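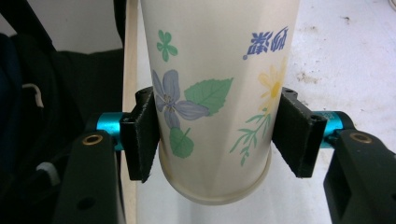 Paper cup with a printed flower and leaf design.

Utthorpe Credit Union will change the way it reviews applications for home equity lines of credit, beginning in March. The new rules apply to new applications and to requests for a higher limit. Lines already open will continue on their present terms until renewal.

Under the revised policy, the combined balance of a first mortgage and a credit line may not exceed 75 percent of a home's appraised value. The previous ceiling was 83 percent. Applicants will also be asked to show that they could meet their monthly payments if their variable rate were to rise by two percentage points.

The credit union held 2,441 home equity lines at the end of December, and nearly 16 percent of them were drawn to within a small margin of their limit. Most of those accounts are in the Cladesach and Draldale branch areas, where home prices have been flat while borrowing has grown.

"Members have used these lines for renovations, tuition and, more and more, for everyday bills," said Naveen Grewal, director of lending. "The last of those is where we want to have a conversation early."

Members whose lines come up for renewal this year will receive a letter 60 days in advance. Those above the new ceiling may keep their current balance - no early repayment will be required - but will not be able to draw further funds until the balance falls below it. Appointments with a lending officer may be made at any branch.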